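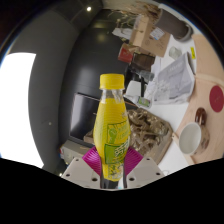
Inicio | Entradas | Taller | Archivo | Contacto

Presupuesto para el segundo semestre

Llevo desde abril con la hoja de cálculo abierta y ya toca cerrarla. Necesitamos 2 pinzas de mano más. Con las que hay no llegamos a grabar por la mañana y revisar por la tarde.

Pedí precio a Stalen y a Etar. Stalen es más caro, pero incluye las placas y un juego de dedos de repuesto. Etar vende todo suelto y el envío va aparte. Al sumar, la diferencia se queda en unos 300 euros. Me inclino por Stalen.

Los dedos acanalados son lo que más se gasta. Voy a pedir 20 pares a Cocco, en magenta, como los de ahora, para no mezclar colores en los datos.

En objetos no pienso gastar casi nada. Botellas, tazas, cajas de cartón: lo que haya por casa sirve. Lo único que compraré es bebida embotellada.

Queda pendiente el almacenamiento. Prekex me ofrece 2 discos con garantía ampliada, pero aún no he visto la factura proforma. El sábado lo reviso y hago el pedido.

Este sitio usa cookies propias. Aceptar | Más información

Contacto | Aviso legal | Volver arriba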